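Small countries, big neighbors

Last updated: 19 Apr 2020
5 min read

My grandmother had a map of Central Europe on her kitchen wall with three different borders drawn on it in pencil, and she could tell you who was mad at whom over every one of them. I think about that map whenever people ask me why I care so much about foreign policy when I could be reading about literally anything else.

So, neighbors. I've been on a kick lately reading about how small countries get along with the big ones next door, and my friend Orsolya Jakab (who used to teach this stuff and still can't stop) has been feeding me old articles faster than I can get through them. She sent me a stack back in February and I'm still working on it!

What gets me is how much of it is boring. I mean that as a compliment. You picture summits and handshakes and two flags behind a podium, and then you read what the people at the embassy did all week and it's truck inspections, river water, student visas and whose job it is to fix a bridge. I grew up near one of those bridges. There were over 3000 people in our town and I'd guess every one of them had an opinion about it.
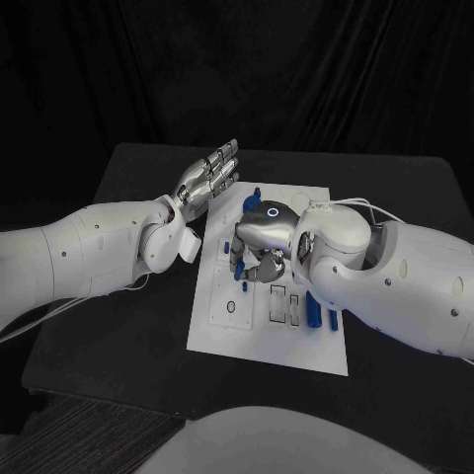 The bridge needed a new deck, and half of it belonged to the other side. Our mayor back then, Gyula Erdős, wrote letters to the capital for 4 years. The capital wrote to the other capital. Then he got tired of waiting and drove across to have lunch with the mayor over there, and they worked out the whole thing on the back of a menu. It still had to go up through both ministries before anyone could pour concrete, but at least there was something to send up.

Orsolya says I lean on that story too much. Her argument is that a lunch works when both towns want the same bridge, and that a small country has no lunch to offer when the big neighbor just doesn't want to talk. She's probably right. But I also think big countries forget how closely they're being listened to. A president makes some offhand remark about a trade deal, it's gone from his own news by dinner, and next door they're still picking it apart a month later – which word did he use, did he say "friend" or "partner," was he smiling. My dad did this with every visiting foreign minister. He'd turn up the radio and shush the whole table.

Irén Bozsik wrote to me after my last post to say that I make it sound like the little guy is always the sensible one. Fair point, Irén! Small countries can be petty too. Ours once held up a perfectly good fishing agreement over the order of the two names on the cover page, and I remember people being proud of it. I may have been one of them. I was nineteen and knew everything.

Anyway, with the borders mostly shut right now, I keep wondering what happens to all that everyday contact. You can have the phone calls between leaders, sure, and they'll put out a nice statement afterward. The cousins and the truck drivers and the lady who sells eggs on both sides of the river are a different matter, and I don't know how long you can pause that before people start feeling like strangers. Tamás Szűcs thinks it'll snap right back once the barriers go up. I'd love for him to be right.

Next on my pile is a long piece about water treaties that Orsolya swears is exciting. I've read the first two pages and so far it's mostly about silt, but I'll report back.

7 comments
12 shares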